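Chapter 7
Light, Dark and the Surfaces Between

In this chapter you will learn:
how the lightness of a surface affects the way a room is seen
why matt and shiny finishes behave differently under the same lamp
how to choose a tabletop, a wall colour and a floor that work together
how to carry out a simple survey of the surfaces in a room

Before you start
You should have read Chapter 6, on lamps and shades, and you will need the sample cards you made for it. If your cards have been kept in a sunny place, check them against the set in your classroom, as some inks fade.

7.1 A library in Fliltoven

When the public library in Fliltoven was refitted, the readers complained about the new lamps. They said the reading room was gloomy in the morning and harsh in the evening. The council asked Adesuwa Oyelaran, an interior designer, to choose different lamps. She visited on 26 Dec 2024, when the building was closed and she could move the furniture about.

Her report hardly mentioned the lamps. The old oak tables had been swapped for glossy black ones, and the cream walls had been painted a deep blue. The room still had 33 lamps, the same number as before the refit, but much less of their light was coming back off the walls. At the same time each tabletop showed a bright reflection of the lamp above it, and anyone reading there had to look past it.

The library kept its lamps. It painted the walls a pale grey and put matt covers on the tables. The work cost 3,912 euros, and most of that went on the covers.

We shall come back to Fliltoven several times in this chapter. It is a useful case because the changes were few and were made one after another, so their effects can be told apart.

7.2 How much light comes back

Every surface takes in some of the light that falls on it and sends the rest back. A white ceiling sends back most of it. A dark carpet sends back very little. The share that comes back is called the reflectance of the surface, and it is usually given as a percentage.

Reflectance matters because most of the light in a room has already bounced off something. In a pale room, light from a lamp may reach your page by way of the ceiling and two walls. In a dark room it mostly has to come straight from the lamp, and the shadows are deeper as a result.

Lighting is measured in lux. Suppose a desk in a pale room receives 400 lux, and half of that has come by way of the walls and ceiling. If those surfaces were painted black, the desk would be left with 200 lux from the same lamp. A real room is never quite so simple, as even black paint sends a little light back, but the sum shows the size of the effect.

7.3 Matt and gloss

Two surfaces can have the same reflectance and still look very different. A gloss surface sends much of its light off in one direction, like a mirror. A matt surface scatters it – some goes to your eye wherever you sit, but no one spot is especially bright.

This is why gloss paint shows every bump in a badly plastered wall. It is also why a dark gloss table can be tiring to work at. The table itself is dim, the reflected lamp is bright, and the eye has to deal with both.

Cloth, felt, unpolished wood and chalky paint are all matt. Glass, varnish and polished stone are gloss. Many everyday finishes lie somewhere between, and paint makers sell these under names such as satin and eggshell. The names do not mean the same thing from one maker to the next, so always ask for a sample.

7.4 Tables against walls

A tabletop is seldom seen by itself. Someone sitting at it also sees the wall behind, and the eye compares the two. Figure 7.1 shows a matt charcoal surface with a light grey wall at the back.

Figure 7.1 Dark surface, light background

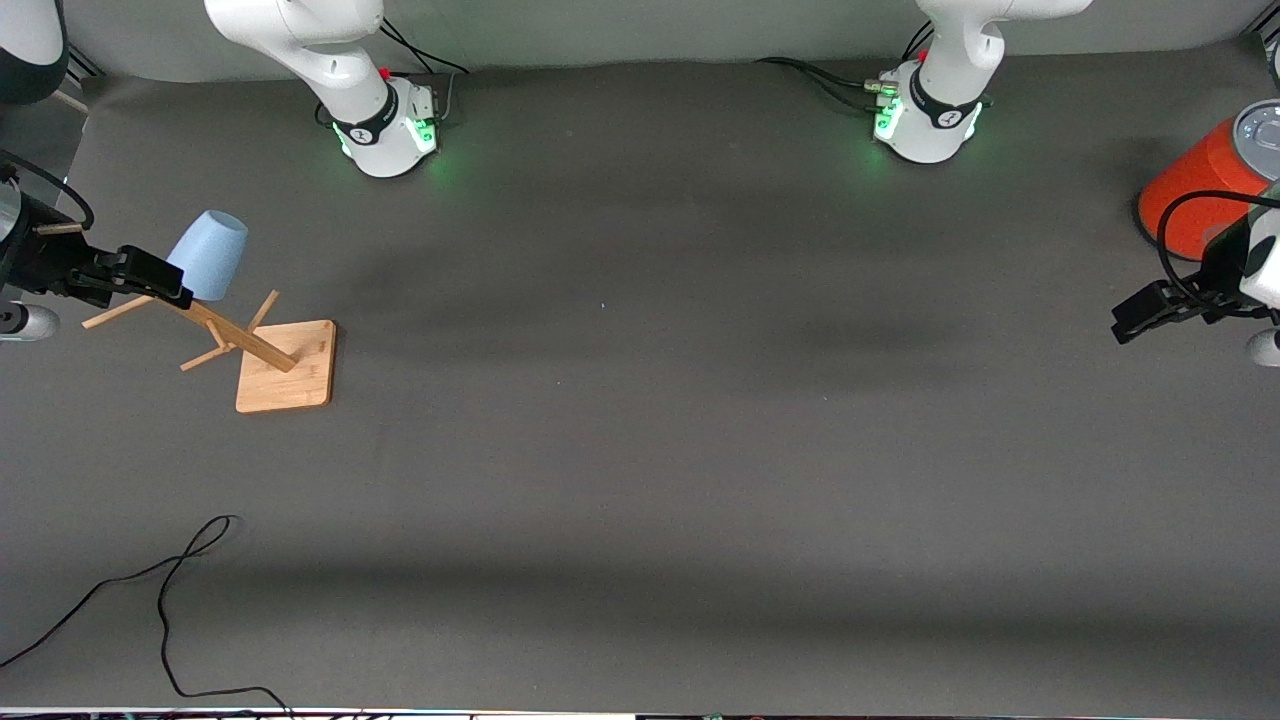
7.5 Check your progress

1. Explain what is meant by reflectance.
2. Name two matt surfaces and two gloss surfaces in your own home.
3. Why did the Fliltoven library decide to keep its lamps?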